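Shared shop notebook, Wednesday, started 6:40 in the evening

Picking up where I left off on the wrist. Si-woo had the bench by the door so I took the floor space at the back, cart and both crates, green grapes on the left, purple and red on the right. I wanted the arms working at the heights we'll have in September and I'm tired of testing on a bare table. Wrist view first, head view second.

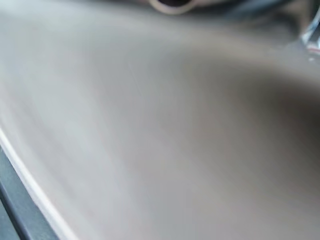
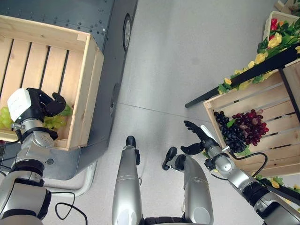

OK so, the left hand. I swapped the old coupler for the Derkavberg one and the slop at the wrist is way down (I can still feel a little if I grab the fingers and twist, but it's the kind of thing you have to go looking for). Torqued the bracket screws, ran it through its range, torqued them again. One had backed out a quarter turn. Blue threadlocker next time, and whoever borrowed the bottle, please put it back in the drawer with the hex keys!

Finger closing is still too eager. I had the current limit at 40 percent and that squashed two grapes in the first few tries, so I walked it down and ended up at 18. At 18 it holds a bunch by the stem end and lets go when I ask it to. Below that the thumb stalls before it touches anything. There's probably a better number if I clean up the tendon routing, which Tegwen has been telling me since spring – she's right, I just don't want to open that hand again this month.

Wrist camera. The exposure was on auto and it smears like crazy whenever the arm swings. I fixed the shutter in the config and the gain went up to make up for it, so now it's noisier but I can live with noisy. Didn't get to the right side. Same setting should work, just needs typing in. Note to self that the config loads from the Esness board and NOT from the laptop, I lost half an hour to that again.

Cable on the left forearm: loop is long on purpose for now. With the short one it pulled tight when the elbow went all the way out. I'll cut it properly once I know where the forearm shell is going to sit. Nicanor has some braided sleeve left over from the Ventura job and says I can have it.

Dropped frames: 8 over the whole evening, all of them on the head stream, all while the compressor was running. Could be the power strip. Tried moving the hub to the other outlet and didn't see any after that, but the compressor had shut off by then too, so that tells me nothing. Try again with it on.

Log is saved as run 2255 on the shared drive. Emiliano, if you're going to replay it, skip the first few minutes, I was still messing with the joint offsets and the numbers in there are garbage.

Left to do:
threadlocker on the wrist bracket
shutter setting on the right hand
order another Derkavberg coupler from Cladham (get the one with the clamp, the set screw version chews up the shaft)
tendon routing, ugh
ask Hermenegildo if I can keep the back corner through next week

Quit at a quarter to ten. Batteries are on the charger, left one first, the right one still had plenty in it.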